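The Score Said Fine

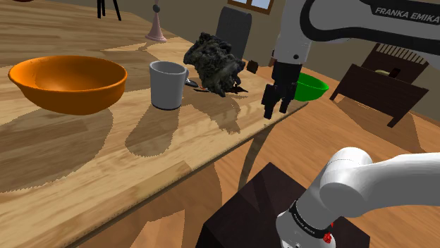
Clindadport had a bad afternoon in July, and the company has spent the months since then explaining it with the word "edge case." I don't buy it. A robot arm in the Bralenwood kitchen trial closed its fingers on the rim of a cup, kept closing, and sent pieces of it across a counter where a woman was wiping down trays. She needed 2 stitches. The software running that arm had passed every test it was given, and the tests were done in simulation, on a rendered tabletop like the one shown here, with a plain gray mug, an orange bowl and a dark lump that might be a rock. The mug throws a long, tidy shadow. I have looked at a lot of these setups lately and I can tell you what none of the mugs have: a hairline crack.

The incident report gives the number that everybody at Clindadport repeats. The gripping routine was run 1,182 times in simulation before it went out, and it dropped or mishandled an object in 36 of them. I've had that figure read to me over the phone as if it settled the matter. Nobody I spoke to could say how many of those runs would have noticed a broken cup. Asanka Herath, who wrote part of the scoring code, was straight with me when I asked. A run counted as a success if the object left the table and stayed between the fingers. Grip force was logged but it wasn't scored. A simulated mug in their setup could not break, so an arm that squeezed far too hard got the same mark as one that held it gently.

Read that again if you work anywhere near one of these things.

I'm not against simulation. You'd be foolish to teach an arm to pick things up by letting it smash real dishes for a year, and the software has gotten good enough that the light and the wood grain look pretty convincing. That may be part of the trouble. Yesenia Jaramillo ran the safety review at Bralenwood, and she told me the managers were shown clips and were impressed by them. She asked for the force logs and got them two weeks after the trial had started. By then four people were working within reach of the arm every shift.

The company's answer came in a memo from Brisa Tovar, who heads the Etim product line. Etim is the name they gave the control software. The memo says the cup was damaged before the robot touched it and that "no reasonable test plan" would have covered that. I washed dishes for three years in my twenties. Damaged cups are the job. Half the stack has a chip somewhere, and you learn to pick those up by the body and leave the rim alone. A test plan written by anybody who had ever stood at a commercial sink would have covered it in the first week.

There's also the matter of the stop button. The report says it worked, and I believe that. It was mounted on the far side of the arm's stand, so a person at the counter had to walk past the moving arm to reach it. The memo gives this one line – "placement under review." It was still under review when I asked again last month.

Clernstead has now been offered the same system for its hospital kitchens, on the strength of a new round of simulated testing. I'm told the new round is much bigger. Elvia Solís, who speaks for the kitchen staff there, has asked for three things in writing: a hard limit on grip force that the software can't override, a stop button on the side where people stand, and a month of trials with ordinary worn crockery behind a screen. Clindadport has agreed to the button and is "in discussion" on the rest.

I'd hold out for the rest. If the force limit slows the arm down, then the slow arm is the product, and Clernstead can decide whether it still wants to pay for it.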